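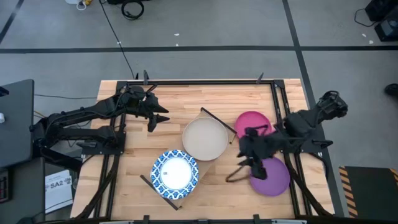

*Both arms over the bench, four plates out.*

**Plotum two-arm kit, review meeting, September**

I took the notes this time, so they're a bit wordier than you're used to. Sorry in advance! Lavanya D'Souza chaired. Five of us were in the room, plus De Haan's sales rep on the phone for the first half hour. We started at 10 and ran well past lunch.

**Last month's notes**

Fine as they were, except that I had the trial listed as the single-arm kit. It's the two-arm one. Fixed.

**Where we are with the trial**

Quick recap for anyone who missed August: Plotum is the kit, Tristevik makes it, and De Haan sells and services it in our area. You get two arms, a gripper and a camera for each wrist, the black frame that goes around the bench, and a 12-week loan before you have to decide anything. We're 4 weeks in. What we want to know is whether it can sort and set out tableware well enough to be worth having at the Irnbridge kitchen, where the plates come back in every shape and color you can think of.

I said I like it more than I expected to. Setup was one long afternoon, and the frame went together without any of us getting cross. Lavanya liked that the arms mount to the frame and leave the bench top alone, so we can wipe down or swap out the wood whenever we want.

**Plates and dishes**

This took up most of the meeting. We all agree that flat plates with a rim are the best test, and also the most annoying one. The gripper has two fingers and wants an edge to hold. If a plate is sitting partly on something else, like a cardboard tray, the edge is up off the wood and easier to get at. Flat on the bench is harder. The rep said there's a thinner fingertip set for exactly this and that it's included in the purchase price but not in the loan. There was some grumbling about that (mine, mostly). Lavanya asked her to send us a pair anyway and she said she'd try.

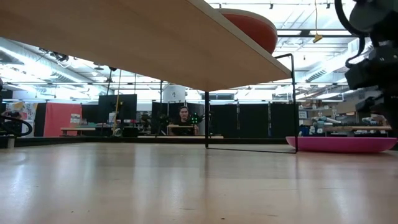
*Low view of the arm above the pink dish, wire frame to its left.*

The shallow dishes with a raised lip got a friendlier review. More to hold on to, and we'd all happily see a whole rack of them. We did go back and forth on reach. If something is sitting below or behind a raised surface, the arm has to come down beside it, and the elbow needs space to fold. I'd like us to try more of those awkward layouts, and Lavanya wants the heights written down each time so we can repeat them. Agreed.

Somebody brought up patterned plates. Plain bright colors are a gift to any camera, but Irnbridge has a lot of blue and white, and those have to be in every session from now on. No argument from anyone.

**Cables**

I asked for this item, so thank you for sitting through it. The arm cables have a fair amount of slack near the joints, and I keep wondering about them snagging. The rep told us the loop is meant to be there and that pulling it tighter would strain the connectors. Okay! But she's going to send the proper routing drawing, and I want to go over ours against it. Floor cables are our own problem. I'll get some covers.

**Money**

De Haan would take 100 off each monthly service bill if we sign before the loan is up. Lavanya wasn't tempted and neither was I. We'd both sooner use the full loan and pay the regular rate. One vote the other way, noted here as promised.

We also asked if the kit could be bought with one arm now and the second added later. Yes, same frame, but the second arm would need its own calibration visit and that's billed separately. Lavanya wants that in writing.

**To do**

- Lavanya: chase De Haan for the fingertips and the written quote
- Me: floor covers, and compare our cable routing to the drawing
- Everyone running a session: note heights, include at least one blue and white plate
- De Haan: routing drawing, calibration price

Next meeting is at the same time next month, in the small room, as the big one is booked.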